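Ticket 711 - field alerts not reaching Skatora checkpoint handsets
Opened by: Branwen Dafis, night desk
Date: September 26, 2022
Priority: high
Status: open, workaround in place

Problem: ambush warning sent from district control, never showed on the handsets at Skatora post. Patrol on the hill road got it by voice radio only, 45 minutes late. No one hurt. Second time this month.

What should happen: control room enters alert in Fillano, Fillano pushes to every handset inside the zone, officers tap to confirm. Control sees green ticks. Last night all ticks stayed gray for Skatora, rest of district fine. Thongsuk post confirmed in under a minute.

Tried so far:
- restarted the gateway, no change
- logged two handsets out and back in, no change
- sent test alert to one handset by ID, arrived ok
- sent test alert to whole zone, nothing

So handsets are ok, its the zone send thats broken. Log on the gateway says "recipients: 0" for every Skatora alert. No error, just zero.

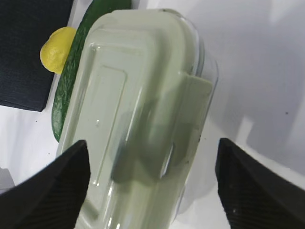
Lies Leemans: Zero recipients means the zone has no members, the send itself is fine. Did anybody redraw the patrol areas lately? If the boundary was edited and not published, the handsets fall out of the old zone and never join the new one. Look under Zones, History.

Checked History. Boundary for Skatora edited after the last roadblock move, two new villages added on the north side. State says DRAFT. Old one says RETIRED. So yes, no live zone at all.

Tried to publish. Got "polygon not closed". Opened the map, last point is off the first point by a hair. Snapped it shut, saved, tried again. Same message. Cleared browser cache, same. Tried from the other desk, same.

Workaround until fixed: duty officer sends to Skatora by handset ID list, AND reads it out on voice. Both, every time. List is taped next to the console and pinned in the shift channel. Suken post is covering the north villages on radio, they have been told.
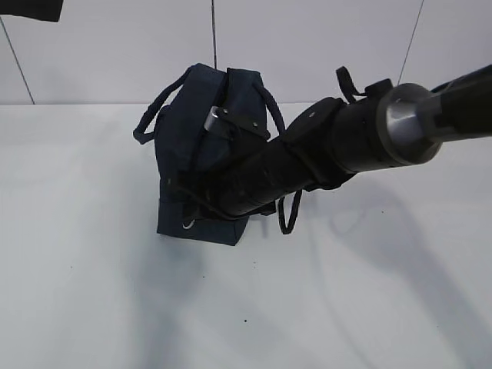

Dark blue bag with rope-like handles, on the white tabletop.

Update, later same shift. Exported the zone to a file and looked at the points. 600 of them, most from somebody tracing the river by hand. Found a spot near the bridge where the line crosses itself. Think thats the real fault and the message is just wrong. Deleted 5 points there, line looks clean now.

Published ok. State LIVE. Sent test to zone, most handsets confirmed, three still gray. Those three were switched off in the charger, turned on, got the test after about a minute.

Not closing yet. Worried about two things:
1. retired zone went away before the new one was live. Should not be possible
2. control gets no warnign when an alert goes to zero people. Gray ticks look the same as slow ticks 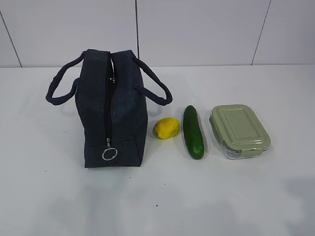
Lies Leemans: Number 1 is a setting, "retire on edit". Turn it off for every district, it was switched on in December for the training server and must have been copied over. Number 2 needs a change on our side. I have raised it as urgent. Please keep the voice readout going at all posts until that is in.

Setting off for all zones, checked each one by hand. No other drafts waiting. Voice readout stays, told Suken and Thongsuk too. Radio log for the hill road patrol attached for the inquiry, times are from the control clock.

Leaving open for next shift. Please send one zone test at start of shift and write the result here.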